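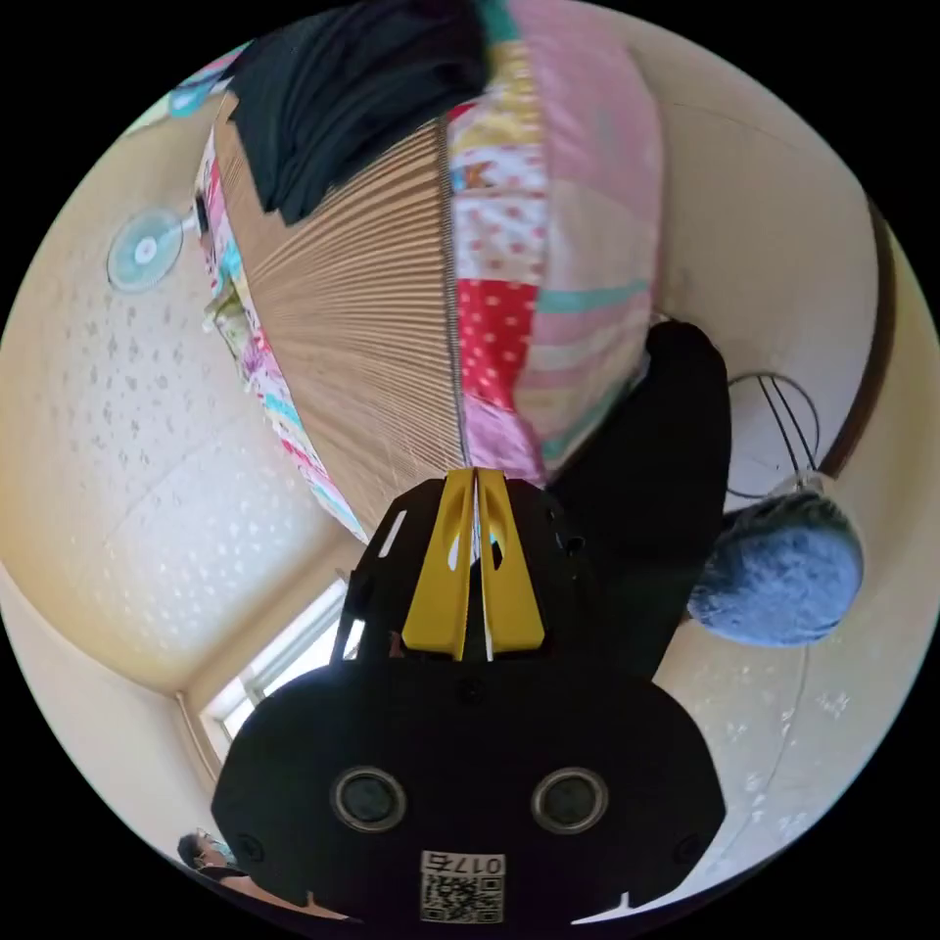
Brudilell is a novel by the South African writer Elmarie Mofokeng, first published by Wirkarance in March and running to a generous 448 pages. It follows two sisters, Nandi and Molefe's widow Dora, who inherit a guest house in the hill town of Brudilell and spend most of the book trying to live in it together. The sisters tell the story in turn, and their two accounts stay side by side the whole way – very close, like the pair of yellow gripper fingers in the picture, with only a thin gap between them. Much of the pleasure of the book, for those who like it, comes from reading what falls into that gap, such as the matter of their mother's letters, which each sister believes the other to have burned.

The story is set over a single rainy season and is divided into seven parts, each named after a room of the guest house. Dora's chapters are chatty and full of cooking, old grudges and opinions on the guests, while her sister's are shorter and a good deal sadder. A retired surveyor, Mr. Plullaton, rents the attic and is courted a little by both of them, though he is mostly there to lose at cards. 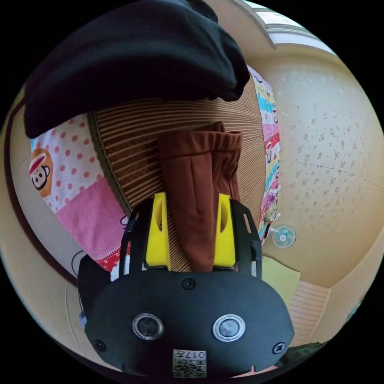 Mofokeng wrote four drafts, and the earliest of them had only one narrator. Her editor, Dilani Siriwardena, suggested giving the second sister a voice of her own, and the author has said she sulked for a whole winter before trying it. The first printing was a modest 2,000 copies and sold mainly through book clubs, where the ending (Dora at the gate, with or without her suitcase, depending on how one reads the last page) still starts friendly arguments.

A Spanish translation by Estíbaliz Villanueva appeared on May 22, 2021. It keeps the room names in the original and adds a short afterword on the recipes, several of which had to be adjusted for sea level.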